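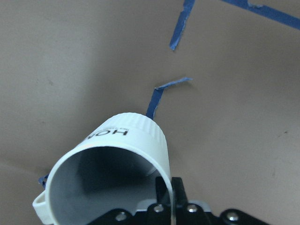
Danica Bartoš says that a robot learns to handle a cup in much the same way a child does, from many tries by many different hands, and that the hard part is to collect enough of these tries.

Hellari opens its first collection of robot examples

Skavlow, 24 Dec 2023 — Hellari today announces that the first part of Gaber, its collection of recorded examples for learning robots, is ready for partners. The work started in October and covers 92 everyday tasks with mugs, cartons and other things from the kitchen. The first part contains 79 hours of recorded movement.

For each example, an operator guides the robot through one short task. The positions of the joints are stored together with the pictures from the cameras, and a short sentence in plain words tells what the robot was asked to do.
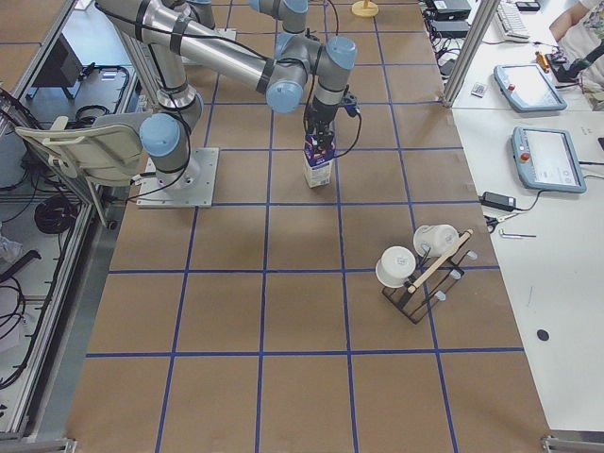 Each example is then checked by two people before it enters the collection. Examples in which the robot drops the object are also kept — they are marked as failed, so that a learning system can use them too. The start position of the objects is changed often, because a system which always sees the mug in the same place learns the place and not the mug.

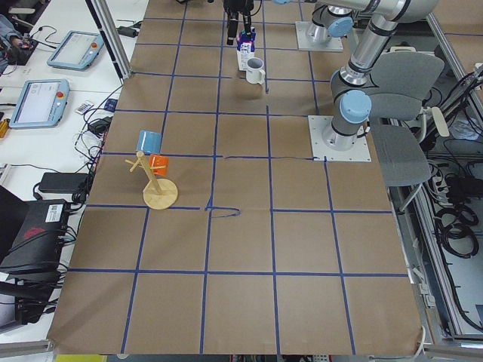
Two robot arms at the taped table, with a milk carton, mugs and a wooden mug tree.

"We were asked many times why we do not make everything in simulation," said Valentina Farías of Hellari. "We use simulation also. But a soft package changes its shape when you press it, and for this we prefer the real one." 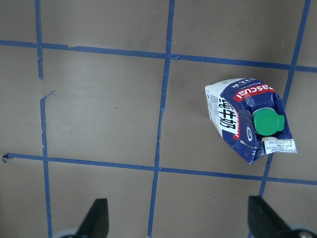
Milk carton on the grid, seen from the gripper.

Pluson, the first partner of the project, will receive the examples in January and will test them on its own arms. Research groups that wish to use Gaber can write to the Hellari press office in Skavlow.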